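4. What people do with a couch once it's theirs

I came to this project from the wrong end. My earlier work was on how furniture gets sold, and I had a whole theory about showrooms and the ten-second sit. Then I started reading the free-text answers in the Peltby survey and saw that most people had skipped right past my questions about buying and gone straight to complaining about who sits where. So this section is about seats, and in particular about how a household divides up one big piece of furniture that was designed to be shared.

Some background on the numbers first. We mailed the survey to 4,000 addresses in Peltby and Endton and got 592 usable replies. That's not a great return rate, I know, and the people who write back about living rooms are probably people who care about living rooms. I'd treat everything below as a description of those homes and be careful about stretching it further. The home interviews came later, starting in October, and there were 77 of them, all in households that had already sent back the paper form. I did most of those visits myself, usually on weekday evenings, which matters because evening is when the seats are in use.

4.1 Claimed seats

Almost everyone I talked to had a spot. They didn't always know it! I'd ask "do you have a usual place?" and get a firm no, and then ten minutes later the same person would say something like "well, the dog can't go there, that's where I sit." I started coding these slips separately from the direct answers, and they turned out to be the more useful set. Direct answers told me what people thought was fair. The slips told me what happened after dinner.

The end seats go first. In the interviews, adults who paid for the couch tended to hold an end, and kids got the middle, with a lot of bargaining over anything that reclines. Corner sections are harder to pin down. Older work on seating (mostly done with straight three-seat sofas, which is a real limit) treats the corner as dead space, a place for a blanket and the remote. My interviewees split on this. Parents called it useless. Teenagers loved it, because you can get your whole body into it and nobody can reasonably ask you to scoot over.

4.2 Headrests and the idea of a "real" seat

I didn't plan to study headrests at all. They came up because of a question I'd worded badly, "how many people can your couch seat?", where I had meant comfortably and people took it to mean officially. When they worked it out aloud, a lot of them pointed at the backs and not at the cushions. A headrest made a place into a seat. A stretch of cushion without one was for visitors, or for laundry, or for lying down across. 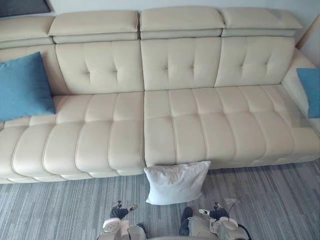

Adjustable headrests make the whole thing messier, and more fun to ask about. If you raise one and leave it up, you've more or less signed your name to it. Several people told me they could tell who had been in the living room by how the headrests were set, and one couple in Endton had a long-running disagreement -- friendly, I think -- over whether they should all be put back down at night. I logged this kind of thing under "traces," along with dents, throws, and charger cords. The code list is in the appendix.

Figure 3. Leather sectional with a row of adjustable headrests.

Material came into it too, though less than I expected. Leather owners talked about temperature and about sliding. Fabric owners talked about stains and about regret. Neither group said material changed who sat where, with one exception, which is that 14 households kept a blanket permanently on one seat and in every one of those homes the blanket seat was claimed. Whether the blanket follows the claim or the claim follows the blanket, I can't say from a single visit.

4.3 Guests

Guests break the map. The Skellon pilot had already hinted at this, and the longer interviews bore it out: hosts will give up almost any seat in the room except their own, and they'll feel bad about it the whole evening. A few had worked out a routine of standing in the kitchen doorway until everybody else was down, so that the usual place would be left over by politeness. I asked how often that works. Most of them laughed. Guests, it seems, go for the ends as well, and Section 5 takes up what hosts do then.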